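The Hotel Room Club
How a student robotics team fell in love with housekeeping

Most school robotics clubs want to build something that throws, lifts or fights. The club at Tetholm started that way too. Then, one March, the students decided to spend a whole season on the least flashy job they could think of: tidying a hotel room. A year later they have a waiting list for new members, a hard drive packed with video and some very strong feelings about wastebaskets.

The project is called Prosow, a name picked by a vote that took longer than the first budget meeting. Its goal sounds simple. Teach a two-armed robot to do the small things a housekeeper does between the big things, like wiping down a lamp, straightening a tray or squaring up the card with the breakfast hours. The team has to show the robot how people do each chore, over and over, from the point of view of the one doing it. So the students clean. They clean a lot! By the spring break cutoff they had logged 3,645 short clips of people at work with their hands, and every one of them had to be watched and labeled by a club member with a spreadsheet and, usually, a bag of chips.

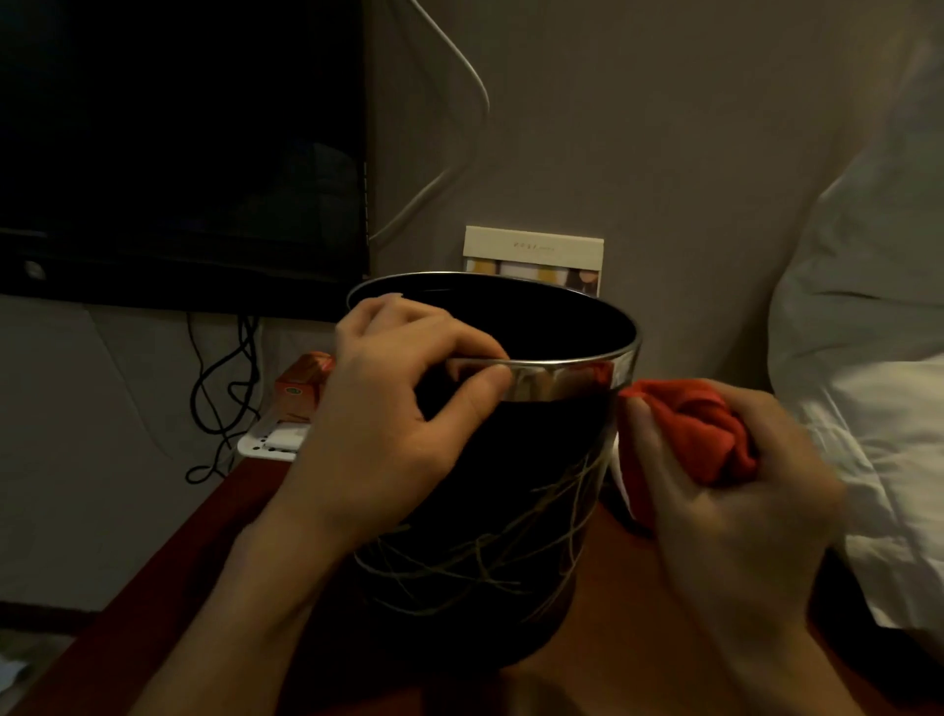 Wiping is the chore everybody on the team wants to talk about. It looks like nothing, and it's wonderfully hard, because the two hands have completely different jobs and they have to agree with each other the whole time. One has to hold still while the other moves. On the black wastebasket, the left hand hooks its fingertips over the silver rim with the thumb braced on the outside of the band, and the right hand presses the red cloth into the side. Squeeze too hard with one and the basket tips. Push too hard with the other and it skates across the nightstand. People sort all of this out by the time they're in kindergarten, and then never think about it again, until a tenth grader asks them to explain it to a machine.

The students break each clip into steps with plain names: reach, hold, press, wipe, turn, let go. Getting the group to agree on where one step ends and the next begins took most of a month. Does "hold" start when a finger touches the rim, or when the thumb closes? One side of the table was sure it was the finger. The other side had a slide show. They settled on the thumb, relabeled 730 clips, and now the rule is taped to the door of the workroom along with the snack schedule.

What I loved most, sitting in on their labeling sessions, was how closely these kids look at things. They'll stop a video and go back and back again over a wrist turning. They've learned that left-handed members wipe in a different order, and that tired people let the cloth bunch up. One pair spent an entire afternoon comparing the ways people fold a washcloth and came out with a chart so good that it's now part of the packet handed to new members.

The robot itself goes by Shih, and it's a lot more modest than you might expect. It has two arms, a pair of soft grippers and a top speed that would annoy a snail. The club built the stand in the school wood shop and wrote the practice software, a program they named Prosura, from scratch. Students feed it the labeled clips, let it chew on them overnight and come back before first bell to see what it has learned. Some mornings it has learned a great deal. Other mornings it has learned to pat the air beside a lamp with real tenderness.
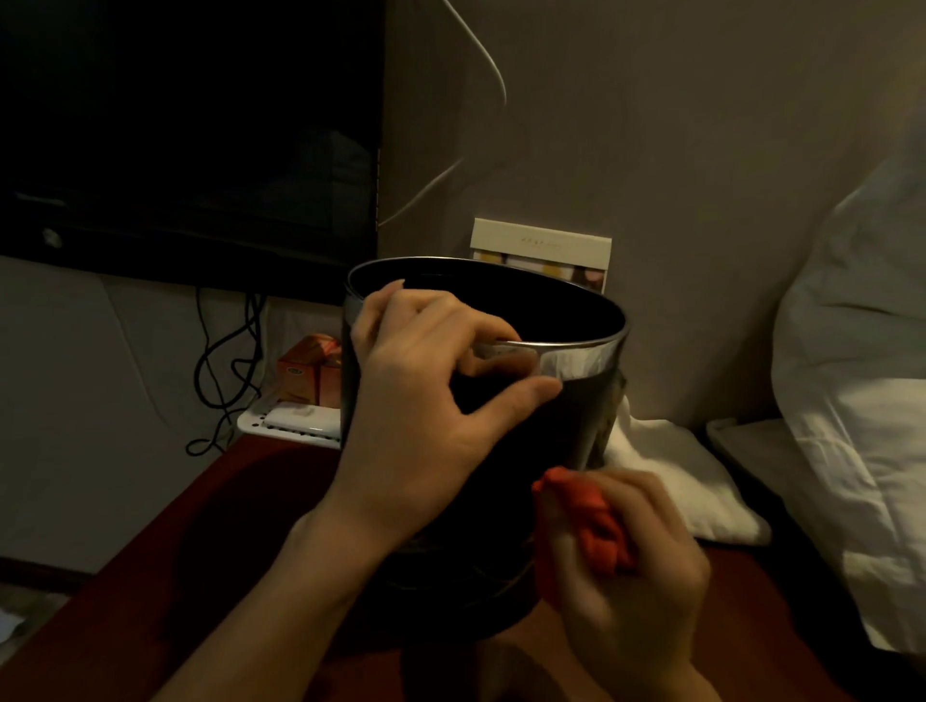 Shiny objects get their own unit in the training plan, and the older members teach it. A glossy surface is confusing to a camera, since part of what it sees belongs to the object and part belongs to the room. The students like to use the wastebasket clips for this lesson. The chrome band picks up a bright streak on its right front side, the dark body carries faint reflections along its curve, and the inside is so black that it gives the software almost nothing to work with. New members are asked to trace the outline of the basket by hand on a printout before they're allowed to let the program try. It's a great exercise. I tried it myself, got the far side of the rim wrong and was corrected very kindly by a freshman.

There are 28 students in the club this year, and plenty of them had never touched a line of code when they joined. Some came from theater and are terrific at repeating a movement the same way every time. A few came from the art room, and they run the tracing lesson. The coders are there too, of course, and they're the first to say that the project would be stuck without the others.

Next up is the regional showcase, where each team gets 30 minutes on the floor to set up, run its demo and take questions. The plan is for Shih to wipe one wastebasket, all the way around, without knocking it over. The students have been practicing the setup with a stopwatch, and they've packed three spare cloths. They're also working on a second demo with a pillowcase, which so far has gone very badly, and which they can't wait to show everyone anyway.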